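Print this page | E-mail this page

Project report – grasp planning in clutter
Shoshana Whitfield, Mar 14, 2019

Goal: get the Okton planner to pick one named object off a crowded table without hitting the rest. Simulation only so far. Perception part is Akpan, our segmentation node, same as in September but retrained on 1,198 rendered views.

Scene generator drops random meshes on a table and randomizes textures and lights. Object sizes are all over the place, wich is on purpose. Tall stuff is the worst for the planner – it blocks the view and the straight path both.

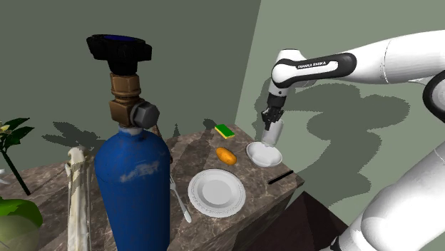 Fig. 1. Test scene with the arm at the cup. Gas cylinder in front, fork partly behind it.

Ran 50 scenes. 13 failed. Of those, 7 were perception: mask split in two when something stood in front of the target, or a hard shadow got labeled as an object. Remaining six were planning timeouts. Clear cups are still bad, depth comes back full of holes and the grasp pose ends up too low.

Fixed since last report: collision padding was applied twice, so the planner refused grasps that were fine. Gripper close speed now a paramter in the launch file.

To do – second camera view, shorter timeout with a retry, then rerun the same seeds. Code is in the Vindurus repo, branch clutter-2.

Print | E-mail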